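The streets I grew up on

My cousin Mio Koyama mailed me a big envelope of old family papers in May, and I have been happily useless ever since. Inside were bus tickets, a school report (not mine, thank goodness), and a hand-drawn map of the neighborhood in Miyazaki where we both lived until I was eight. My uncle Daichi Sugawara drew it. He worked at the lumber yard by the river and he could draw a straight line without a ruler, so the map is a thing of beauty!

I had forgotten so much. There was a tofu shop on our corner, with a little bell that I can hear now if I try. Next to it came the barber, then the narrow lane we called the Shortcut even though it was longer, then the bathhouse with its tall chimney. Our house is marked with a tiny square and the number 252, which must have been the lot number. We never used it on letters, as far as I remember.

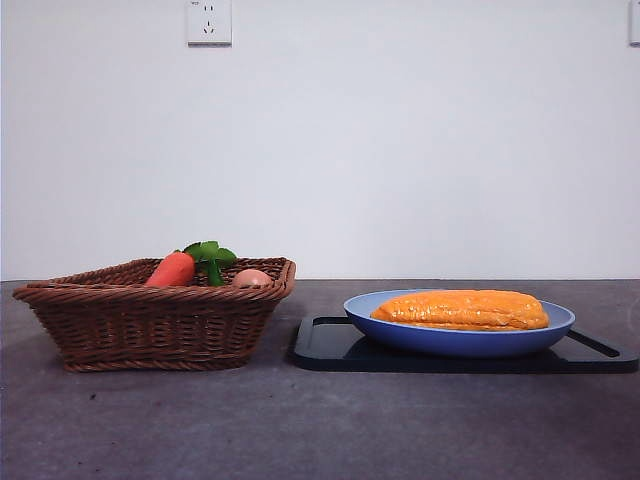

The tofu shop and the big flood

Everyone from our end of town has a flood story, and ours is that my grandmother carried the rice cooker upstairs before she carried anything else. I was very small. What I remember is the smell afterward, river mud and wet straw mats, and the whole street out with buckets. The tofu shop opened again before the school did, and my mother talked about that for years with real admiration.

Mio says the water came up to the second step of the bathhouse. I say the third. We have argued about this on the phone twice now, and I plan to bring it up again at New Year's. If anyone reading this lived near the lumber yard back then, please write and settle it (preferably in my favor).
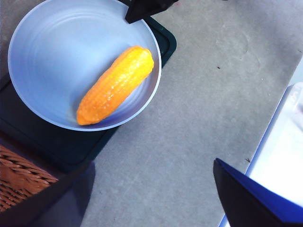 Summer was the best time on that street, and my uncle's map brings it all back. He even put in the vacant lot behind the barber's, where Renji Chiba and I used to catch dragonflies and lose our sandals. Renji's mother grew vegetables along the fence and called us over when it was time to eat. It was corn more often than anything, orange-yellow like the ear in the bowl up there, only hers came brushed with soy sauce and straight off the grill. I burned my fingers every single time and never learned to wait. I would give a lot to sit on that back step again with a whole ear to myself!

Renji moved away the year before we did. He left me his second-best net, and I cried harder about that than about leaving the house.

I looked the street up on a satellite map last night at 11 p.m., which was a mistake if I wanted any sleep. The chimney is gone, and the lumber yard is a parking lot. But the Shortcut is still there, bending the wrong way just as it always did, and I whooped so loudly that the dog got up.

Next I want to scan the bus tickets. One has 202 printed on it, and I think that was the bus we took to the beach, the one with the fold-down seat by the driver. Mio thinks it went to the hospital. I'm going to ask her mother, who remembers everything and is coming to stay with me for a few days, and I'll post what she tells me along with the rest of the map.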